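Search this book Go
Last updated 14th May

Chapter 16
Drying Small Items

Socks, gloves and face cloths make up a small share of the weight of a household wash and a large share of the work. This chapter covers how to hang them, how to space them and when to take them down. Sheets and towels were dealt with in Chapter 15, and the terms used there (line, airer, rack) keep the same meaning.

The simplest equipment for small items is a round rack with clips hung from its rim. It takes up little room, it can be moved from one room to another, and each clip holds one item. The Prarine rack used in the exercises is of this type. A straight airer will do if you have no round one, but you will need loose pegs.

16.1 Hanging a sock

Clip a sock by the cuff, with the toe down. The cuff is the part that stretches most in wear, so take only a small pinch of it. Thick socks, such as those with a looped or fluffy knit, dry more slowly than thin ones and should be given more space.

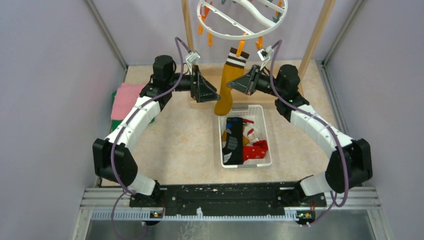
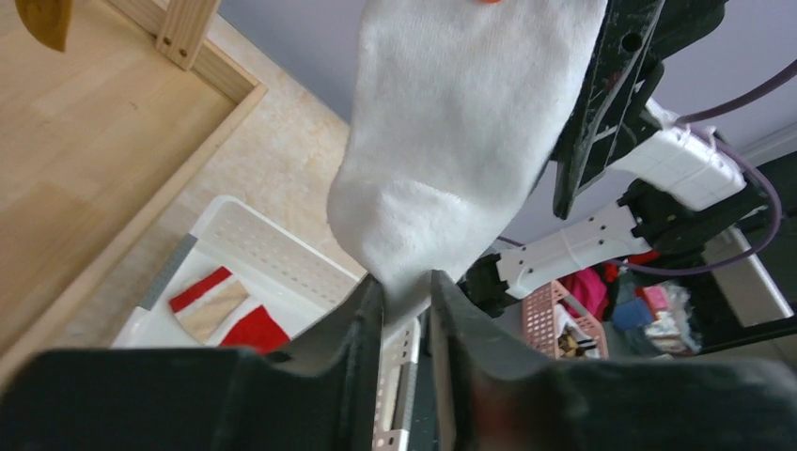
Before hanging, pull the sock gently to its full length and smooth out any folds at the toe. A fold traps water, and the fabric inside it may still be damp when the rest is ready. Leave an empty clip between thick items if the load allows.

Do not hang socks over a heater that is switched on. Elastic weakens with repeated heating, and the cuff will lose its grip on the leg.

16.2 Testing for dryness

Feel the toe and the heel first. If either is cool to the touch, leave the sock up. Cletus Nguyen-Tran, who wrote the first version of these exercises, asked students to weigh each sock before washing and again at the end of drying. The method is slow but it gives a clear result, and we use it in Exercise 3.

You will need kitchen scales, a notebook and two pairs of socks, one thick and one thin.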